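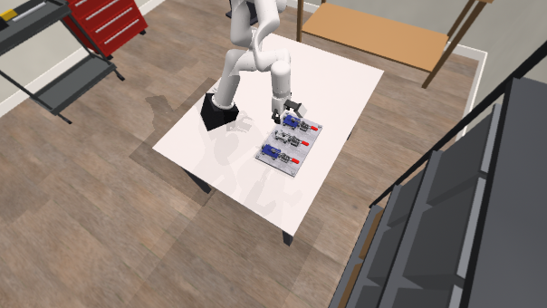 Leda Clamp Bench: data card and README

Hello, and thank you for opening this before opening the data. It is longer than most of our READMEs. Several people outside the software group asked to be able to read it too, including the fixture crew at the Acuña plant whose daily work it is about, so we have tried to write for them as well.

Last revised 6 Aug 2023. Maintained by Sorin Đorđević for the Leda project at Vunov.

What the set contains

Leda Clamp Bench is a set of 1746 simulated episodes of one robot arm working at one table, over a fixture plate that carries three toggle clamps with red handles. Each episode has an instruction in plain words, the joint positions of the arm, the state of the gripper, and rendered video. Everything was produced in simulation, and no episode was recorded on the shop floor.

Of these, 556 are meant for a first look and come as a separate, smaller download. If you only want to see what the motion is like, please start there; the full set takes a good while to unpack and you will be glad you waited.

Why clamps

At Acuña, a person at the finishing bench opens and closes toggle clamps all shift long. It is small work, and easy to overlook if you have never done it, but the handles are stiff when new, and the reach across the plate is awkward for anybody who isn't tall. When we first came to visit in October we had a grand plan about moving parts between stations. The crew listened politely and then asked whether we could do something about the clamps. We went home and rewrote the plan (and I am very glad we did, because the first one was mine!).

The room in the simulation has a plank floor, shelving, a red drawer cabinet and other ordinary workshop furniture. It isn't a copy of the Acuña floor, and we didn't want it to be. People there were uneasy about having their own bench modeled down to the last shelf. 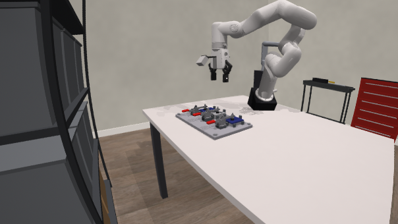 We also talked at length about what happens to the job, and some of that belongs in a data card, because it shaped the tasks. The agreement is that loading, inspection and any judgment about a part stay with the person at the bench. The arm gets the clamps. The instructions therefore stop at the clamp: there is nothing in the set about picking up a workpiece, checking it or rejecting it, and we would ask you kindly not to describe a model trained on it as an inspection system.

The pace was the other worry. A person waiting on a machine gets hurried by it, and a person ahead of a machine gets bored, and the crew had known both with an older press. In the planned cell the operator starts every cycle with a foot pedal. The episodes have no pedal in them, but each one begins with the arm at rest so that it can be paired with one later.

How the episodes are organized

train: 1044 episodes
validation: 400 episodes
test: 302 episodes

The plate may lie at an angle to the table, and the camera viewpoint differs from file to file, with some views very wide and strongly curved toward the edges. We left that curvature in. If your tools expect straight lines, correct for it before you measure anything.

Instructions name a clamp by its position on the plate. Early on we used numbers, but the people at the bench say "near one," "middle one" and "far one," and it seemed silly to have the arm speak another language from the person standing beside it.

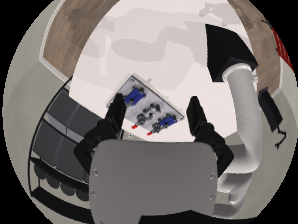 Known limits

Simulated clamps don't wear. A real handle loosens over months, and an experienced hand feels that long before anybody writes it up. We have no good substitute for that knowledge, so please keep asking the people who have it.

There are no people in any episode. Nothing here can tell you whether an arm is safe to stand next to, and the safety review for the real cell is a separate piece of work with its own documents.

Reading the files

Unpack the archive into an empty folder and run the Cliton loader on it. The loader checks the three splits and prints a list of anything missing. If it complains about a missing index, delete the cache folder and run it again.

Corrections

Write to Sorin through the Leda project page, and include the episode name if you can. Notes from the shop floor are every bit as welcome as bug reports, and you don't need to know the software words for whatever looks wrong to you.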